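Cuidado de tableros de madera maciza en cocinas y talleres
Recomendaciones del servicio de mantenimiento para usuarios de espacios compartidos
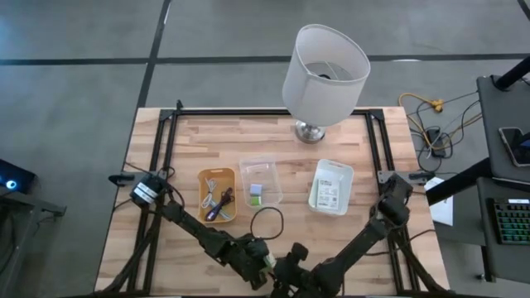

La madera maciza encolada en listones se comporta de manera distinta a un tablero revestido. Absorbe humedad por las testas, se dilata a lo ancho y acusa cualquier cambio brusco de temperatura en el local. Las presentes indicaciones se aplican a las superficies de trabajo sin barnizar o acabadas con aceite. Los tableros barnizados requieren otro tratamiento y quedan fuera de esta página.

Limpieza diaria
Retírense las migas, el serrín o los restos de masa con una rasqueta de plástico antes de aplicar agua. A continuación se pasará un paño bien escurrido, siempre en el sentido de la veta, y se secará de inmediato con otro paño. No deben emplearse estropajos metálicos, lejía ni productos con amoníaco. El jabón neutro es suficiente en la mayor parte de los casos.

Manchas
Las marcas de café, té o vino suelen ceder con una pasta de bicarbonato y agua, que se deja actuar unos minutos y se retira sin frotar en exceso. Para la grasa conviene cubrir la zona con talco durante una noche. Las manchas negras en torno a tornillos o latas húmedas se deben a la reacción del hierro con los taninos y precisan ácido oxálico; su aplicación queda reservada al personal autorizado.

Lijado
Cuando la superficie se note áspera al tacto, se lijará a mano con grano medio y se terminará con grano fino. No se recomienda la lijadora de banda, que deja surcos difíciles de corregir. El polvo se aspira primero y se recoge después con un paño apenas humedecido.

Aceitado
Se utilizará aceite mineral de uso alimentario en las cocinas y aceite de linaza cocido en los talleres. Un envase de 1000 ml permite tratar varias mesas. Se aplican dos manos finas, con un intervalo de 13 horas entre ambas, y se elimina el sobrante antes de que se vuelva pegajoso. Los trapos impregnados de linaza pueden inflamarse por sí solos: deberán extenderse al aire libre o sumergirse en agua antes de desecharlos.

Objetos sobre el tablero
Las ollas recién retiradas del fuego se apoyarán en salvamanteles. Las bases metálicas y los recipientes de plástico han de levantarse de vez en cuando, de modo que la madera se oscurezca por igual. En las mesas próximas a una ventana se aconseja variar la colocación de los objetos cada julio, el mes de mayor insolación.

Cola y juntas
Si se abre una junta entre listones, no debe rellenarse con masilla. Anótese la posición y comuníquese al taller de Dalldale, extensión 145, a la atención de Birgit Oltmanns. En la sede de Cinbridge, las solicitudes se entregan por escrito a Ingeborg Eichhorn.

Texto revisado el martes, 21 de septiembre de 2021.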